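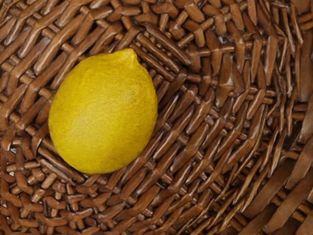 Tineke Dierckx asked me last month whether a roof box is worth the money if you only load it up twice a year, and whether the Garka in particular whistles at highway speed. Fair questions, both of them! I had the same worry about the whistling, because my old box sounded like a teakettle from the on-ramp to the driveway.

So, the Garka 165. I've had one on top of the wagon since January and I've put it through snow, a car wash I shouldn't have used, and one very long drive with four pairs of skis in it. It's quiet. With the windows up I get a low hum and that's it. Open the sunroof and you'll hear more – but that's true of any box I've owned.

Print this page

It opens from both sides, which I love in tight parking lots, and the lid stays up by itself (my last one came down on my head more than once). Clamps are hand-tightened, no tools. My first fitting took 13 minutes and I've got it down to 8 now, with a helper on the other side of the car.

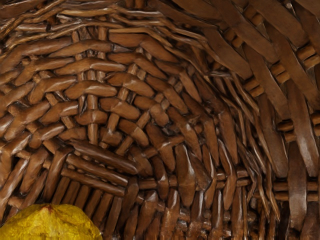 The key is the one thing I'd change. It's small and stiff, and with gloves on it's a pain. Garka sells a bigger one as an extra, and I wish it just came in the package. Two keys are included, so put one somewhere safe.

It fits square and aero bars, but measure yours first, and check the roof load in your owner's manual before you order. If your car has no rails you'll need the Brindoten foot kit as well. We stock that too, and Els Verstraete at the counter can look up the right one if you give her your model and year.

Color is matte black only for now. Pickup orders are ready after 4 p.m.

E-mail this page to a friend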